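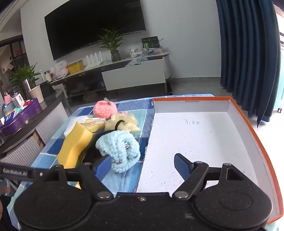
On the craft table: a cardboard tray with an orange rim, a yellow and green sponge, and some of the soft things waiting to be sorted.

Soft Goods Sort Moves to the Checkered Table

The Weloma craft room has changed how it handles donated soft goods. Until last month everything went straight into the big bins under the window, and people looking for a ball of yarn had to dig past bath sponges, hair ties and half-finished scarves to find it. Olaia Carrasco, who runs the room on weekdays, asked for one table to be kept for sorting only. It is the one with the blue, white and teal checkered cloth, nearest the sink.

Donations now come to that table a handful at a time. Knitted pieces and anything fluffy go in the first pile. Sheer and gathered fabric goes in the second. Pompoms, scrub puffs and sponges go in the third, with cords and straps kept apart so they don't tangle in the knitting. Please leave pompoms whole. The Saturday group uses them for hats and bag charms, and a cut one sheds all over the floor.

Shallow cardboard trays are the best thing we have found for holding a pile. The low rim keeps small pieces from rolling away and you can see everything without lifting it out. Trays with one side missing are fine for the table, where the open side makes it easy to sweep things in by hand. For the shelves we need trays with all four sides. If you have written on a tray, leave it as it is. Shelf labels go on the outside with tape.

Scraps go in the paper sack by the door. Before you put a tray back, tip out the bits of fluff and thread over the sack and wipe the inside with a dry cloth. Wet cloths make the cardboard curl.

We can't take used kitchen sponges. New ones are welcome in any shape, and the Urquijo Street children's hour goes through a lot of them for printing and stamping. Large fabric pieces should be folded and left on the chair, with a note saying what they are if you know.

The February sort is on Tue 11 February, starting after lunch. We have 144 bags to get through, most of them from the Vustemura hall clear-out, and 50 new trays from Gerico to put them in. Bring scissors if you have a good pair, as the room's own are getting dull. Coffee is in the back kitchen. The next sort will be in March, and the date will be posted on the craft room door.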